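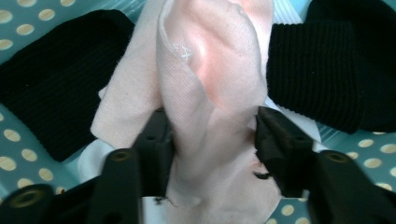

*One of the pale pink ones, with the little white printed mark.*

## Are "anti-bobble" laundry sheets worth the money, or is it all nonsense?

I've been buying Kornico fabric sheets on and off since July. The box says they "protect knitwear from bobbling and keep colours true for longer". Longer than what, it doesn't say. They aren't cheap, and I've got through 6 boxes.

My socks and thin jumpers still bobble. Maybe a bit less than they used to? I can't tell, and I don't trust my own memory on this. My sister-in-law swears by them, but she also swears by magnets in the drum, so I take that with a pinch of salt.

We're in Worby and the water is very hard, if that matters. The machine is a fairly old Trenden front loader and I wash most things at 40. Everything goes in together, apart from towels, which I do on their own. Spin is at 1000.

Has anyone compared these things properly — same clothes, same wash, with and without? I don't want to hear that they smell nice. I know they smell nice.

---

### Answer 1 (accepted)

I haven't tested Kornico, but I did try something like it with a different make (Cisneros, the ones in the green box). I bought two identical packs of cotton-mix socks and marked one lot with a stitch of red thread at the toe. One lot had a sheet in every wash and the other never did. Both were worn by the same person, turn and turn about, for six months.

At the end I asked my other half to sort them by how worn they looked, without telling him what the red thread meant. He made a complete hash of it. One pile was as fuzzy as the other.

That's one household and a few socks, so don't treat it as gospel. But I'd have expected to see something for the price.

Bobbles come from rubbing. Short fibres work loose, tangle up and sit there. On socks most of the rubbing happens inside your shoe, and I can't see what a laundry sheet is meant to do about that. What did make a difference here:

- turning things inside out, so the rubbing in the wash is on the side you don't see
- a shorter cycle at 30
- keeping jeans and anything with a zip in a separate load
- not stuffing the drum, though don't run it nearly empty either

I'd drop your spin to 800 for the jumpers as well. Can't prove that one.

A cheap fabric shaver will take off what's already there. Go gently round the heels, I've put a hole in one.

> **Comment:** Did you wash the two lots in separate loads? If they went in together the sheet would get on everything.
>
> **Reply:** Separate loads, yes. Should have said. It was a pain.

---

### Answer 2

They work for me. Been using them 7 years and my clothes are lovely. You get what you pay for.

> **Comment:** Compared with what, though? Do you have any you washed without?
>
> **Reply:** No, why would I

---

### Answer 3

Hard water leaves fabric feeling stiff, so a softening product may well make your things feel better. That's a separate matter from bobbling, and I suspect the box is happy for you to mix up the two.

Look at what the socks are made of before you blame the wash. Mixes with a lot of acrylic tend to bobble whatever you do. Also check the small print for the word "helps". "Helps protect" covers a lot of ground.

I'd finish the box you have and not buy a seventh.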